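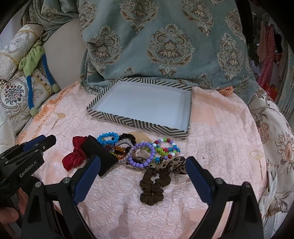 Fig. 1. Clearing task, small accessories into a shallow tray. Two hand-held grippers, quilted cloth underneath.

Week 6 handout: Failures that don't get logged
Reading time: 6 minutes

The Memville report gives 3,523 recorded episodes and 31 failures. Before you admire that ratio, find out what the authors were willing to call a failure. In their log it means one thing: the item was dropped outside the tray. Everything else passed.

Now look at the pile in Fig. 1. Beaded bracelets lie against and inside one another, and a spotted bow runs underneath them. Suppose the operator goes for the purple bracelet and the bow comes along. Both land in the tray. Under the Memville rule, that's a clean episode. I'd call it a double pick, and a policy trained on enough of them will learn to make more.

The fault came to light in November, when the Jelthorpe group replayed 2,000 of the episodes on their Arai arm. The arm closed on a strand, caught its neighbor and kept pulling. The string broke and beads got into the finger linkage, which jammed half open. The controller read the stalled finger as a firm grasp and carried on to the tray with nothing in it.

The write-up blames "difficult objects." I don't buy it. Three things to argue over in section:

1. Finger position was the only evidence of a grasp. What would you add, and what would it miss?
2. The force limit was set on stiff blocks. Should it carry over to elastic and thread?
3. Quilted cloth gives under the fingertips and can be pinched along with the item. Would the Memville log show it?

On safety, the Oleck checklist says to stop the arm before clearing a jam. Fine, but it doesn't mention hand-held grippers at all – and those have pinch points at the pivots too. Keep your free hand away from the linkage.

Bring one relabeled episode and be ready to defend the label.

This site uses cookies to remember your settings. Accept | Decline

Back to top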